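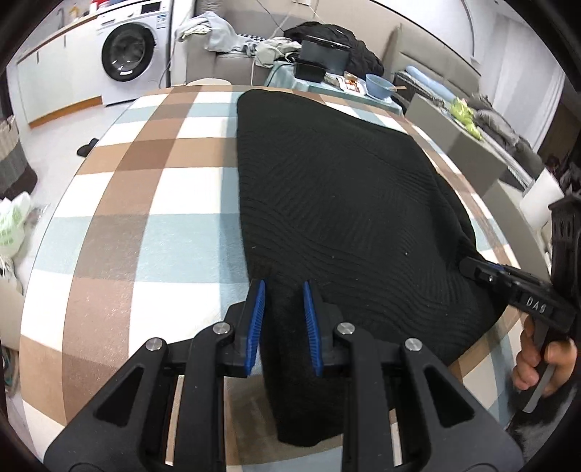
Chapter 6
How Knit Fabric Holds Its Shape

Pull on a T-shirt and it gives. Pull on a bedsheet and it hardly moves. Both may be cotton, so what makes them act so differently? The answer is in the path the yarn takes, and it's a wonderful bit of engineering!

In a woven cloth, two sets of yarn cross at right angles. In a knit, a single yarn can travel back and forth, each loop pulled through the one beneath it — a whole sweater can be one long line, bent thousands of times. The sample panel we study in Section 3 has 3,081 loops, and you'll get to trace a few of them yourself.

Loops have room to change shape. Stretch a knit sideways and they grow wide and short; let go and they spring back, if the fiber is lively enough. Wool is very good at this, cotton less so.

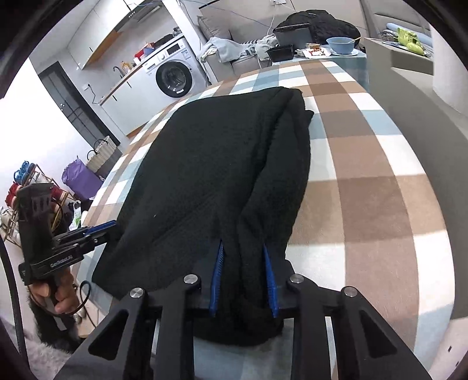 Ruxandra Preda, asked what beginners should learn first, told us to forget patterns for a week and just unravel an old scarf, row by row, watching where the yarn goes. We liked that so much that it became your first lab. Bring a scarf you don't mind losing.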